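Marble worktop in a rented kitchen, seal it or leave it?

Kitchens and Bathrooms > Worktops

skisthorpe_dan
We let out a two-bed flat in Fardale and the new kitchen went in last November. White marble, pale gray veins. The fitter, Gunther Lindemann, wants it sealed every year. The letting agent says tenants won't look after it either way and I should save my money. Who is right?

Mandia612
Your fitter. A bottle of sealer costs $30 and it takes one evening. Wipe it on, leave it as long as the label says, buff it off. Lemon juice will still etch it, but oil and coffee won't soak in as fast.

attila_k
I disagree. I had mine sealed twice and it still marked. Every mark was etching, and sealer does nothing for that. A honed finish hides it better than a polished one. I would put the money toward re-honing when the tenants move out.

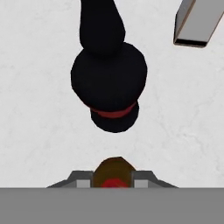 Reply #4
Dobos
Both of you are talking about different damage. Stains go in, etches sit on the surface. Do the water test first. Put a few drops on the stone and wait 30 minutes. If it leaves a dark patch, seal it. If not, leave it alone for now.

Reply #5
attila_k
Fair enough on the water test. I still wouldn't put marble in a rental. I was quoted 1000 for re-honing a small kitchen.

Reply #6
skisthorpe_dan
Too late for that, it's in. Did the test by the sink and by the stove. Dark patch by the sink only. Do I seal the whole top or just that end?

Reply #7
Mandia612
Whole top. Otherwise the color can end up uneven.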